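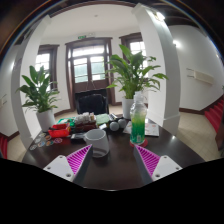
A mug on the brown table

Buying a refurbished laptop: your questions

I get a lot of mail on this one, so I've pulled the questions that come up over and over into one page. I've bought, fixed and resold used laptops for years (my desk at Niscombe is buried in them), and these are my own opinions. If yours isn't covered, send it in!

What's the difference between "used" and "refurbished"?

Used means the last owner closed the lid and sold it to you. Refurbished should mean a shop wiped the drive, tested the ports, checked the battery and replaced whatever failed. I say should, as there's no single rule everyone follows. Ask the seller for the list of what they tested. A good one will email it to you the same day.

What do the letter grades mean?

Mostly looks. Grade A is close to spotless, B has some scratches on the lid, C has dents or shiny keys. I buy grade B almost every time – a sticker covers most of it and the insides are usually the same.

How worn can the battery be before I should walk away?

I like to see 77 percent or more of the original capacity. Below that you'll want to budget for a new one. Dennis Bunting wrote to me in February about a laptop that came with 33 percent left, and the seller called it "tested working." Well, sure, it turned on. He got his money back after three emails.

Can I check the battery myself?

Yep. On Windows, open a command prompt and type powercfg /batteryreport. It saves a little web page with the design capacity and the full charge capacity on it. Divide the second by the first. On a Mac, it's in System Settings under Battery.

How much memory do I need?

For web, email and video calls, 8 GB gets you by, but I'd go for 16 if you can. On a lot of thin models the memory is soldered to the board and you can't add more later, so look up the exact model number first. Joanne Kershaw and I have argued about this since our Corari days (she still says 8 is plenty), and she has yet to see how many tabs I keep open.

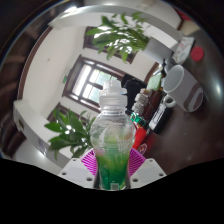 Bottle with green liquid

Is a cheap business laptop better than a cheap new one?

For me, yes. The old office machines have better keyboards, tougher hinges and parts you can find. You give up a bit of screen brightness and they're heavier in the bag. I can live with that.

Will it run the current version of Windows?

Check before you pay. Windows 11 officially wants TPM 2.0 and a processor on Microsoft's supported list, and plenty of good older laptops miss out on the processor part. If the listing says it's been "upgraded" anyway, ask how.

What should I do the day it arrives?

Plug something into every port. Try every key, the webcam, the speakers and the mic. Play a long video on battery with the brightness up. Then reset Windows from scratch, even if the shop says they did it. Hang on to the box until the return window has passed.

Ilze Mockus asks: the seller wants $100 extra for a second year of warranty. Worth it?

Depends on the laptop. On a $250 machine I'd put that money toward a bigger drive. On something pricier with a touch screen I'd think about it, and I'd read what it says on batteries, as a lot of plans leave them out.

Do you sell laptops through this site?

Nope, just the page and the newsletter, which goes out on Tuesday to 2,028 of you. Shirley Rowbotham handles the sign-ups, so if yours has stopped showing up, reply to any old issue and she'll sort it out.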